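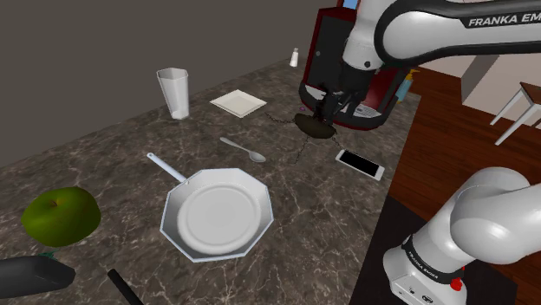 Damir Petkov says I'm too strict about counters. Clear the cords and the phone, fine, but why should the salt have to move, he wrote under my last post, when the arm goes nowhere near it? He wants one rule for what the arm can reach and no rule at all for the rest.

I like that idea more than I expected to (sorry, Damir, I grumbled at first). It falls down on the word "reach," though. Most of us judge reach by where the gripper ends up, and the elbow and wrist swing through a lot of space on the way there. A tall bottle at the back can be perfectly safe from the fingers and right in the path of the upper links. So I've rewritten my house rules for sharing a kitchen counter with an arm, and I'm putting them up again with his complaint in mind.

Cords first. This is still the one I'd fight for! Anything long and thin that lies across the counter gets rolled up or moved before a run. Charging leads, chains, string from the bakery box, all of it. A gripper coming down for one thing can pick up a loop of another, and then whatever's on the far end comes along for the ride.

Phones go in a drawer. I keep the stop button within reach of my hand and my phone out of reach of everything else. If your stop is an app on the phone (the Thakur controller does this, and I wish it didn't), get a wired one as well.

Glass lives at the edge of the job or off the counter. I used to say "never any glass," but that's silly if the job is putting glasses away. What I do now is leave out only the ones being handled, with a hand's width of bare counter all the way round each one.

Handles point away from the arm's base. Pans, knives, ladles, anything with a stick on it. Same habit you'd teach a kid at the stove, really. And don't leave a plate sitting in a pan unless moving the pair together is the plan, because a plate slides when the pan tips.

Round food gets a bowl. Apples and eggplants roll, and I've chased enough of them across the floor at Billelstead to stop arguing about it.

Chairs back. I tape a line on the floor 4 feet from the base and no stool crosses it while the power is on. Khoa Lục uses a rubber mat for the same thing, and that's kinder to a wood floor than my tape was. (Warm water and a little cooking oil got the gummy stuff off mine, but try a hidden spot first.)

Rehearse it in simulation if you can. I build the counter on screen with all my usual mess on it, spoon and coffee machine included, and run the job there 8 times before I plug anything in. A tidy virtual kitchen teaches you very little. If you've got the Dresa kitchen set, add your own clutter until it looks like breakfast at your house.

Then run it for real at the slowest speed, 2 times, with your hand on the stop.

As for the salt: Damir, you can leave yours out if the whole arm clears it from start to finish. Mine still goes on the shelf.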